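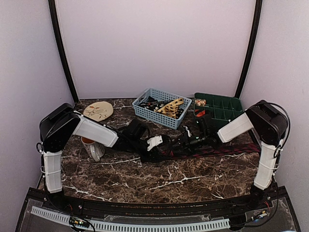

Budgeting for a Two-Arm Tabletop Setup

Workshop > Tips > Planning and Buying

We use cookies to remember your settings. Accept | Manage

By Delyth Prydderch

Most people price the arms and stop there. The arms are the easy part. These tips cover what goes around them, for a home shop or spare room.

Measure the table first. Two arms on the front edge have to meet in the middle and still leave space at the back for a basket and a parts tray. Mark the reach on the table with masking tape before you order anything.

Put the wiring on its own line in the budget. Slotted duct under the front rail gives the cables somewhere to go, and the controller boards can sit down there too. I set aside $82 for duct, ties and spare connectors and spent all of it.

Leave slack at the elbows. Buy cable longer than the straight distance, gather the extra in a small loop and tie it to the link. A cable that is too short gets bought twice.

Count wrist cameras as part of the arm - one each, plus the cable. Check how far the module stands up, as it can bump a tray wall when the arm goes low.

Panels at the back and sides are worth having. Plain, pale ones keep the background simple. Mine came from Craddock for $138, posts included.

Don't buy practice objects. A mug, a plaid cloth, a measuring tape and a plastic basket will do for sorting and tidying work. A green organizer tray with compartments is handy for small items.

Ask about spare grippers before you pay. Alun Edwards waited 22 days for one from Zurngate, with the other arm sitting idle. He now keeps a spare in the drawer.

Hold some money back. My extras, meaning everything except the arms, came to $462. I would plan on that much again over the first year, mostly for cables and fingertips.

Next on my list is a better stool.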